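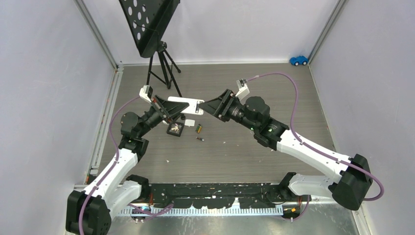 Setting up the packing bench in a small sterile services room is the job people leave until last, once the washer is plumbed in and everyone is tired of choosing things from catalogues. It deserves a better slot than that, because the bench is where a set either goes together properly or doesn't, and your staff will be standing at it for most of the working day. Start with the surface. You want one flat run with no lip at the front and as few joins as you can manage, and it helps to have a plain, pale wall behind it and to either side, like the lavender-grey ones here, so that a small pair of forceps doesn't vanish against a busy background. Colour is a matter of taste, but do keep it matt and do keep it bare. I have seen lovely clean walls disappear under laminated notices within a fortnight!

Next, work out which way the trays will travel. At Lynch, a day clinic I helped last May, the clean trays came in from the right and the wrapped sets also went out to the right, and you can imagine the muddle. We turned the bench so that everything moved from right to left, and put the sealing machine at the far end. Draw your room on paper first and walk it through with an empty tray in your hands (you'll feel silly, but do it anyway). 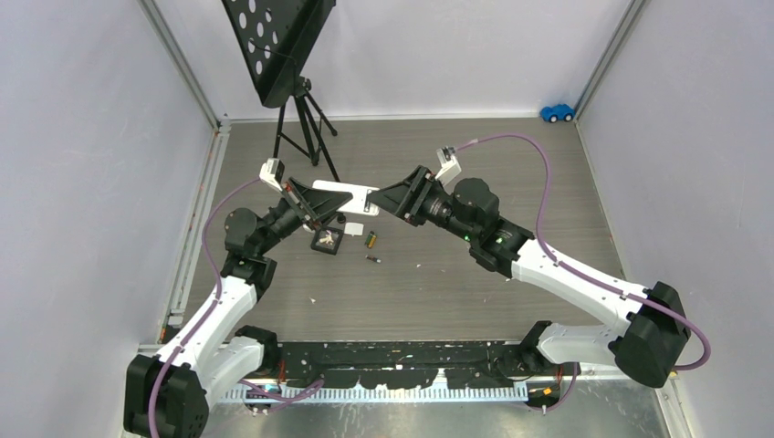
Two arms working from the near edge, tips together near the middle of the table.

Now for the space itself. Keep the middle of the bench for the set being packed and nothing else. Wrap goes on a shelf underneath, count sheets go to one side at eye height, and the lighted magnifier goes on whichever side your packer prefers. At Skarkent they had 17 different tray lists in one fat folder, and simply splitting it by theatre made a great difference to how people felt about the morning.

Do a trial run before you go live. Pack 5 trays of the sort you handle most, at an ordinary pace, and write down every time somebody has to turn round, bend or walk off for something. Then move those things closer and do it again.

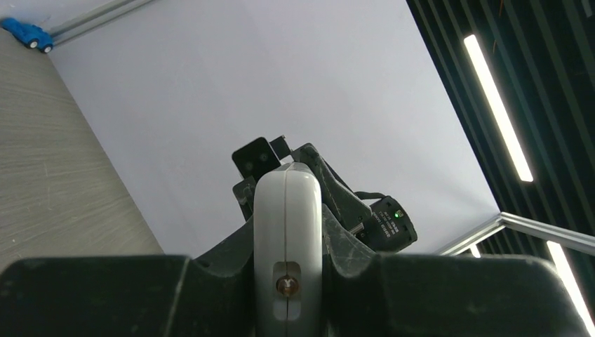
The second run is usually much calmer, and it's a good moment to ask the person packing what still annoys them. Shorter colleagues will nearly always mention the height, so buy an adjustable bench if the money will stretch to it.

Last of all, put a wipe-down routine on the wall by the door and agree who does it at the end of each shift.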